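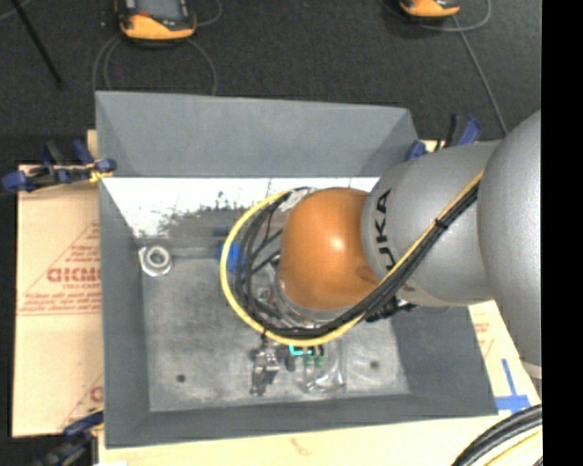 Local > Business > Shop and Trade News

Norard gets its loose fittings sorted before the move

If you've ever gone into Norard looking for one odd metal ring and come out an hour later with dirty cuffs and the wrong ring, I have good news. They're sorting the lot! The whole back stock of loose fittings is going through the bins before the shop shifts to its new spot at 1114 Trurkaris Road in December, and I went along to have a nosy.

I should say up front that I'm a customer. I've been buying bits there for years (mostly for an old irrigation pump that ought to have been retired long ago) so I'm not neutral about where the flanges end up.

The job goes like this. Parts get tipped into a big open grey bin with sloping sides, a manageable amount at a time, and then they come out again and into stock by type and bore. Rings, flanges, elbows, collars, and then a tub for everything Thijs Verbeke calls "later". Thijs has run the counter for as long as I've been going and he knows most of the stock by feel. He told me the bottom of that bin was smooth when they got it. It's metal, and it's scuffed all over now, which is what happens when you drop fittings on something all day.

"People think it's junk because it's mixed," he said. "Clean it up, put it with its mates, and it's a forty-dollar part again."

They've been at it for two weeks and reckon they're almost three tonnes in. I asked how much was left and got a shrug and a wave towards the back wall, where the old Dijkstra stock is. That's the stuff that came over when Dijkstra closed its yard, and it was never properly gone through. Some of it still has paper tags tied on in somebody's lovely slanted handwriting. Mio Tsuji, who does the books, has been copying those down before they fall to bits, and she's found a few sizes that the suppliers stopped making ages ago.

I got to handle a couple of the nicer pieces. There was one silvery fitting with rims stepping down inside each other like a cake tin set, heavier than I expected, and I'm afraid I wanted to take it home for no reason at all. Mio said I wasn't the first.

Now for what matters if you're a regular. The counter stays open right through, but the loose stock is off limits while it's being sorted, so you can't rummage. Ask for what you want and leave a number. Bring the old part if you've got it, or at least measure the thing before you drive over – I've made that mistake twice and the second time I had a trailer on. Thijs would also like it known that inside diameter and outside diameter are different measurements, and he looked straight at me when he said so.

Seconds and unmatched pieces will be sold by weight on September 21, 2019, from eight in the morning until they've had enough. Cash or card. Bring your own bucket, a sturdy one, and park on the Bavano side so the delivery trucks can get in. Anything left after that goes for scrap.

The new place will have proper labelled drawers along one wall and a bench under the window for matching things up. I saw the drawing. I'll miss the rummaging a bit, I think, but my pump won't, and neither will my Saturday shirts.

Comments

Henk Timmermans
Good on them. I bought a box of mixed collars there when my kids were small and I'm still using them up. Does the by-weight sale include brass or is it all steel?

Eamon Tully
Henk, I rang and asked the same thing. Brass is being kept back and priced separately. Steel and alloy only in the by-weight lot.

Wellington Leite
Any word on the phone number changing with the move? I've got it painted on the inside of my shed door and I'm not keen to repaint.

Eamon Tully
Same number as far as I know.

Henk Timmermans
Thanks Eamon. Also the Bavano side floods at the low end if there's been rain so don't park right up against the fence.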